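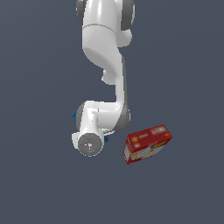
What torque should I use on the rim bolts of a steel well cap with a rubber gasket?

Go by the gasket, which on most split caps means snug plus a quarter turn, tightened in a cross pattern.

mbegum
Posted 30 October 2026
Starting a thread on this, as the question above is the one I get most by e-mail. Well is a 6 inch steel casing, drilled before we bought. The old cap was a loose lid with no gasket and no screened vent. Replaced it with a Cosgrove two-piece. The lab found coliform in August, before the swap. I want to shock chlorinate and retest. Static level is 65 feet, total depth unknown. How do I work out the bleach without the depth?

casing_left
You don't. Measure it or get the well log. The county or state usually has one on file under the original owner's name or the parcel number. A 6 inch casing holds nearly 1.5 gallons per foot, so a wrong guess on depth matters.

P. Hsu
Agree on the log. If there isn't one, a weighted line works, but pull the cap with the breaker off and keep the line away from the pump wiring. I have snagged a line on a torque arrestor and it cost me a pump pull.

mbegum
Found the log. Total depth 195. So 130 feet of water, call it 195 gallons in the casing.

dryfit
Dump in a gallon of bleach and be done. I have done that on every house I've owned.

casing_left
That is too much for 195 gallons. Plain 5 percent bleach at one gallon puts you over 250 ppm before you count the pressure tank and the plumbing. Over-strength solution raises the pH, and at high pH the chlorine does less work per ppm. You also risk stripping scale off the casing and fouling the pump screen. Aim for 100 to 200 ppm in the whole system, plumbing included.

dryfit
Never fouled a screen.

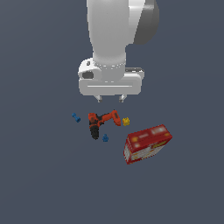
P. Hsu
The other half of it is contact and mixing. Run a hose from the nearest spigot back into the casing and recirculate until you smell chlorine at the hose end, then keep going and wash down the inside of the casing above the water line. Most failed treatments I see were never recirculated. Then draw it to every tap, hot and cold, shut everything down and leave it overnight.

mbegum
What about the softener and the carbon filter?

P. Hsu
Take the carbon cartridge out. Bypass the softener and follow its own manual for sanitizing, as some resins don't like strong chlorine. The water heater can stay in line.

Shayne B
One point on the cap. Check the conduit entry. A sealed cap with an open conduit is an open well as far as earwigs are concerned. I found a nest in mine two years after fitting a new cap. Duct seal, the gray putty, is fine there.

mbegum
Conduit was open. Packed it tonight. Vent screen on the new cap is intact and faces down.

tanoli_m
How far does the casing stand above grade? If it is under 12 inches and the ground slopes toward it, I would fix that before treating. Otherwise you are disinfecting a well that refills with surface water at the next hard rain.

mbegum
14 inches. Ground slopes away on three sides and is flat on the fourth.

tanoli_m
Then mound the flat side with clay soil, no gravel.

dryfit
Flush it onto the lawn when you finish. Grass comes back.

casing_left
Not the first flush. Put it on the gravel drive, away from the septic field and any ditch. A couple hundred gallons of chlorinated water in a septic tank kills the bacteria you want. Run it until a test strip reads zero, then wait at least a week before sampling. A sample pulled too early comes back clean whatever state the well is in.

mbegum
Understood. Bleach goes in tomorrow morning. Bottle for the lab is already in the fridge door and I will post the result here.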